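Home | Living here | Bins and recycling | Parking | Contact

Category: Resident questions

3 min read

Bins and recycling at Flurkwood: your questions

The answers below apply to all flats in Flurkwood. The two houses on Wallach Lane have their own council collection and should follow the leaflet that came with it.

What goes in the general waste bin?

Anything that can't be recycled or composted. Used tissues, nappies, dirty food wrapping, broken crockery and vacuum dust all go in here. Please bag it before you bring it down, and tie the bag. Small bins from bedrooms and bathrooms should be emptied into a bag first, not tipped straight into the big container.

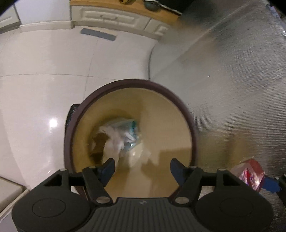 Can tissues and kitchen roll go in with the paper?

No. The fibres are too short to be recycled, even if the sheet is clean. Kitchen roll with only food on it can go in the food caddy. Tissues go in general waste.

What about plastic bags and film?

Not in the mixed recycling. Bread bags, salad bags and the film from multipacks can be taken to the collection point at Premau Stores, by the tills. They need to be empty and dry.

How do I tell whether a wrapper is foil or plastic?

Scrunch it in your hand. If it stays scrunched it is foil and can be recycled once it is clean. If it springs back it is plastic film with a shiny coating, and most crisp packets and sweet wrappers are like this. Sachets and small packets are nearly always made of several layers stuck together - these go in general waste unless the label says otherwise. 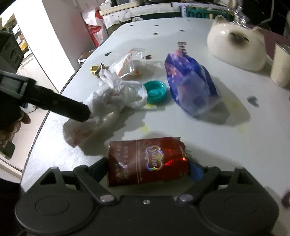 Labels do change, so it is worth reading the back again now and then, even on things you buy every week. "Recycle with bags at large supermarkets" means the Premau collection point, and "don't recycle" means general waste.

When is the bin store open?

It is open all the time with your door fob. Please don't put glass in after 9 pm, as the flats above can hear it.

My caddy is broken. How do I get a new one?

Email the office with your flat number. Replacements are free. Liners are sold at the office in rolls of 80, or you can use newspaper.

Can I leave a mattress or a chair in the bin store?

No. Large items have to be booked with the council, and the wait was longer than usual in February. If something is left in the store, we pay to have it removed and the cost goes on the service charge.

Who do I ask if my question isn't here?

Nhàn Lương looks after waste and recycling for the building. Leave a note at the office or ring extension 173.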